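Kitchen Duty: pictures from the teleop sessions

Gesto is our attempt to teach two robot arms to behave in a kitchen. The kitchen is simulated, so nobody has had to buy a new pan. The arms are simulated too. The only real thing in the whole setup is the person sweating over the hand controllers, and in October that was mostly me, with Raghda Sfeir taking the evening shift and Dindo Layug looking after the software and telling us both to slow down.

The way it works: you hold a controller in each hand, the arms copy you, and everything you do gets recorded as a demonstration. Do it well and the policy learns to cook. Do it badly and the policy learns that too, with great enthusiasm. Our target for the pan task was 500 clean demonstrations. We have 107. I am told this is a good start by people who have not held the controllers.

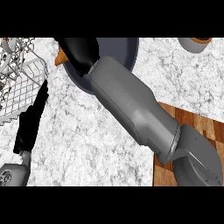
Right arm over the pan, left arm by the dish rack. Operator's elbow not shown, and just as well.

Pan work is mostly wrist. Your own wrist goes places the robot's will not, and the other way round, so you spend the first hour discovering angles that suit neither of you. Raghda solved this by standing up. I solved it by complaining until Dindo changed the mapping, and then complaining about the new mapping.

The hardest thing to get used to is having no sense of touch. In a real kitchen you know when you have hold of a piece of food, because your fingers say so. With the controllers you close your hand on air, look at the screen and form an opinion. Dindo added a little buzz on contact, which helped until the buzz started going off for contact with the pan, the counter and, on one memorable afternoon, the other arm. We turned it down to a level where you can ignore it, and we do.

Then there is the question of what to do with the arm you are not using. People forget they have one. You concentrate on the right hand, the left drifts off to scratch your nose, and somewhere in the recording a robot arm makes a grand sweeping gesture at the dishes. We threw out 39 demonstrations for this alone. The house rule now is to park the spare hand and think of it as asleep.

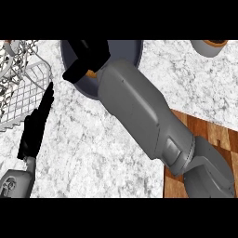

The other house rule is no hesitating. A person who stops to think for three seconds over a pan looks careful. A policy trained on that person stops for three seconds over every pan it ever meets, and sometimes for good. Our first trained version, which we called Pai, had picked up my habit of hovering, and it hovered beautifully. It would get to the food and just hang there like a guest who can't decide about the last dumpling. Raghda's demonstrations are quicker than mine, and the second version was trained mostly on hers. I have decided to be gracious about this.

We each do 23 takes in a sitting and then swap. After that the hands get sloppy and the language gets worse – the audio is not recorded, thank goodness. Bad takes are marked on the spot by whoever is watching. Marking your own is not allowed, after a week in which all of mine were excellent.

More pictures when we get to the cutting board task, which Dindo says will be easier. He said that about the pan.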